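December 4, 2021

When I moved into my first apartment in this country, I did laundry the way my grandmother did it, which means everything on one day and the whole day for it. I am trying now to change this habit, and I want to write down how it goes, because two people asked me after my last post about the kitchen shelves.

Our building has 54 apartments and the machines are in the basement. One wash costs a little more than before, they raised the price in September, so I don't like to run a machine half full. My neighbor Agnes Menzies washes every second day, small loads, and she is always calm. I go down once in a week with too much in my arms and I come back tired.

The first thing I changed was the basket. For years I used a big blue bag from the supermarket. It stands up only when it is full, and when you put it down on the stairs it falls over and the socks go down before you. Ruoxi told me to buy something with real handles. I looked for a long time (I am slow with buying) and I took a white one with a woven brown rim. It has a handle on each side, and I can carry it in front of me and still see my feet.

The second thing was the place. Before, the clean clothes went on the bed, and in the evening I was moving them to the chair, and in the morning from the chair back to the bed. Karim, my husband, called this "the tour." Now the basket goes on the floor by the gray sofa and stays there until it is empty. The rule is that I may not sit down to watch something until I have started to fold.
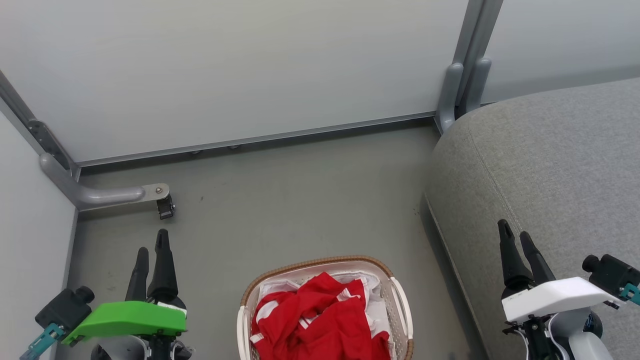 *The basket by the sofa, red and white together again.*

I know that red and white together is a thing you should not do. My mother would take the basket from my hands. But the red one with the white stripes has been washed so many times, and I don't believe there is any color left in it that wants to leave. I wash it at 30 degrees and I put it with the white things when I have not enough for two loads. If you have a new red shirt, please don't listen to me.

For folding I have now an order that works well enough. The big pieces first, because then the pile gets small quickly and I feel better about it. After this the T-shirts, in thirds, with the sleeves behind. Socks I leave for Karim. He makes them into balls, which I don't like for the elastic, but they are his socks mostly.

The part I still do badly is the last one, to carry the folded things to the closet. They can stay on the arm of the sofa until the next day, and then somebody takes one shirt from the middle and the pile is finished. Kristýna wrote me that she puts the clothes back into the basket after folding, in the order of the drawers, and walks one time through the apartment. I tried it twice. The first time was good. The second time the phone rang and I forgot the basket in the hallway until dinner.

Next I want to find a better way for the towels, they take a whole shelf and we are only two people. If you fold yours in some narrow way, write me how.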